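I've been throwing out food my whole life and I only got properly embarrassed about it in January, when I found four half-used jars of tamarind paste (four!) behind the mustard. So I signed up for a leftovers class at Kosance, the little cooking school over the bakery, and dragged my sister along.

Our teacher was Soudabeh Rashti, who cooks like my nan did, by smell and by stubbornness. Her first rule is that you don't go shopping until you've had a proper look at what you own. I laughed. Then I went home and made tea for two nights out of stuff I'd forgotten buying.
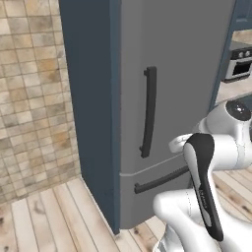
*Look in the fridge before you write the list.*

Herbs were my big revelation. I used to buy a bunch of coriander, use a pinch and bin the lot by Thursday. Now the stems go into curry paste and the leaves get blitzed with oil, and I feel unbearably smug about it. Soft tomatoes? Roast them with garlic and a splash of vinegar. Stale bread goes in the oven with whatever cheese is going hard, and my kids fight over it. 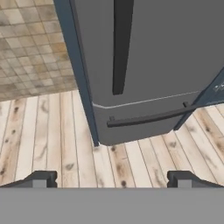 *Freezer drawers reward a good label.*

Vinh Triệu, who sat beside me in class, writes the date and the dish on masking tape in his neatest capitals. I copied him straight away. My first label read "BROWN, MAYBE LAMB", so I've still got some way to go.
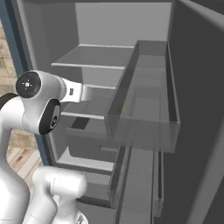

## The Sunday soup

I keep coming back to this one. Fry an onion, add any veg that's looking sorry for itself, then pour in 800 ml of stock and let it bubble while you get on with the washing. A parmesan rind does wonders if you've got one. My sister adds a spoonful of miso and reckons it's better than mine (it is, annoyingly).
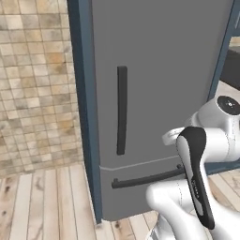
I kept my receipts for the first month, and we'd spent $91 less on groceries. I blew $55 of it on a cast-iron pot, which Soudabeh says counts as an investment, and the soup's on again tonight.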